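Two arm fruit sorting in sim before I build the real bench
Workshop Projects > Robotics
Started by cgasser, 6/21/22

Sim of the planned shop bench, two white arms over a brown top, black tray and fruit between them. Left side gripper is at the rim of the tray. Plan is that one arm steadies the tray and the other loads it. 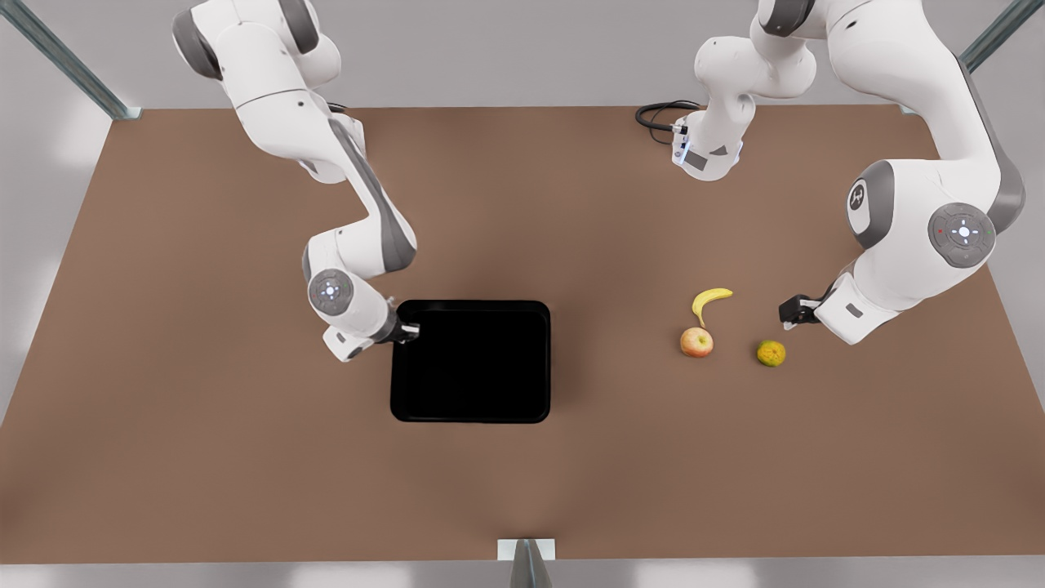 jadwiga_z
Why hold the tray at all? Screw two cleats to the bench and you free up an arm. I'd also move the fruit farther apart. Mine kept knocking the apple when it went for anything next to it.

cgasser
The tray has to go to a second spot later, so no cleats. Spacing I can change. I ran 239 trials with random positions and 183 ended with all the fruit in the tray.

rahel.h
Which ones fail?

cgasser
Mostly the banana. It rolls when the fingers close off center. I have friction set to the default.

jadwiga_z
Then I wouldn't trust the 183 either. Default friction has nothing to do with your tabletop.

Moushumi A
Disagree a little. The reach and collision checks are still good, and that's what you need before drilling holes. I did mine that way in February and only moved one mount – three inches back.

jadwiga_z
Fine for mounts. Not for grip.

cgasser
OK, I'll keep the mount positions and redo friction with a tilt test on a piece of the real top. Verena has an offcut in the garage. Will post the new numbers in this thread.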